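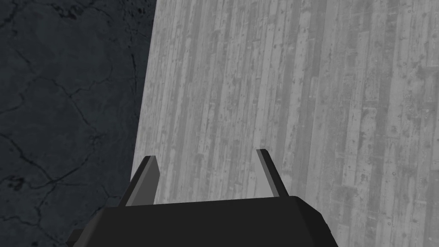
PLIRKBY OPENS ITS DOTIA PRACTICE ROOMS TO OUTSIDE TEAMS

Released in February. Free to use, in whole or in part.

I'm very pleased to be able to tell you that Dotia, the set of simulated rooms we've been using at Plirkby to gather examples for our learning system, is now open to anyone who'd like to drive a robot round it. I'm Balthasar Aigner, I run the small team that built it, and I've been asked to keep this to a page, so please forgive me if I rush.

We're teaching a learning system called Nilto to do household jobs: picking up a bottle, moving a bowl, clearing a worktop. Nilto learns by copying. A person sits down with a pair of hand controllers, steers a simulated robot through a job from start to finish, and we save the whole run, meaning every camera view, every joint position and every opening and closing of the fingers. Then the person does it again, slightly differently, in a room with other walls and other floors. We ask for 200 good runs of each job before we train on it, which is a lot of bottles!

The rooms change their surfaces every time they load. One run might give you pale planks next to cracked dark stone, and the next one tiles, or a mustard wall, or something none of us would choose to live with. We do that so Nilto can't get away with learning that tables are always one colour (it tried, last year, and it was very good at our one table and hopeless everywhere else). The furniture comes from Gebremichael, our partners on the modelling side, and they've been wonderfully patient about my requests for more cupboards.

We also save the dull bits, and I'd like to stick up for them here. Plenty of recordings include stretches where the gripper has nothing in it and the camera is looking at a wall or a bare bit of tabletop. Our first instinct was to trim all that off. We did, for a while, and Nilto got worse at finding its way back after a wrong turn. So those stretches now stay in, corners and skirting and all.
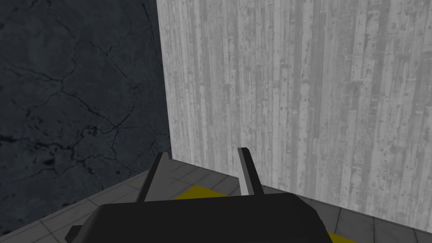
Burgi Aigner took some convincing on this point, and says she still isn't fully there: "I'd keep the wrong turns and throw out the dawdling. If I stop to scratch my nose, the robot doesn't need to learn that. Balthasar and I have agreed to mark the pauses and argue about them later."

She has a point, and marking pauses is now part of the checking. Every run is watched back by a second person before it goes in. They note whether the job was finished, where the fingers closed, whether anything got knocked, and (Burgi's addition) any pause longer than 3 seconds. A run that fails the check isn't deleted. It goes into a separate pile, which we share as well, and I know at least one outside team is more interested in that pile than in the tidy one.

The cameras are worth a word too. Some of our views come from right behind a single gripper, so you mostly see the fingers and whatever's past them. Others look down over the robot's body with both arms showing, and those are much nicer to steer by when there's a table with several things on it. You can have one gripper held up out of the way while the other does the fiddly part with a bottle. New drivers nearly always prefer the wide view. I went the other way after a few weeks and now I can't work without the close one. 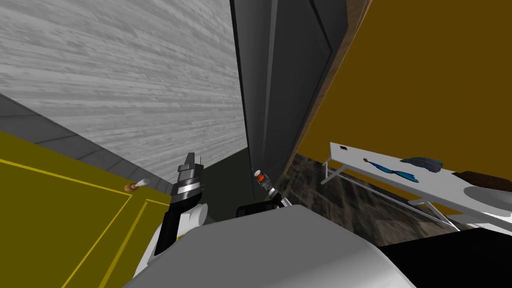

What you can do with it

Outside teams can take part in two ways. You can record runs for us, using your own controllers, and get the full shared set back in return. Or you can simply download what's there and train your own system on it. We've put 9 jobs in this release, with written instructions for each, and the instructions are short because the first lot were far too long and people stopped reading them.

If you're recording, a session lasts 30 minutes. Please don't push on past that. Our drivers get sloppy when they're tired, the approach to the object gets hurried, and then the checker has to send half of it back.

You don't need any experience with robots. What helps is being willing to do the same small thing again, starting from another angle or coming in a bit lower. We want clean grasps, but we want them to be different clean grasps.

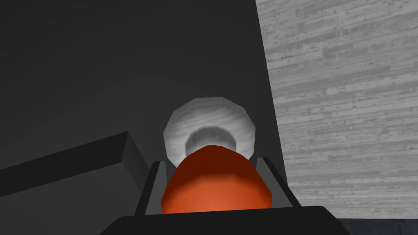
Gripper view from a Dotia run, with an orange object between the fingers and a white cup-shaped one beyond it.

How to join in

Write to the Dotia desk at Plirkby and tell us which controllers you have and which job you fancy starting with. We'll send you a login, the instructions and a practice room where nothing is saved, so you can be as clumsy as you like in there. Burgi answers most of the messages in the morning and I pick up the rest in the afternoon.

Journalists are welcome to have a go at driving as well. Just ask for me, and leave yourself longer than you think you'll need for the bottle.

Press contact: Balthasar Aigner, Dotia desk, Plirkby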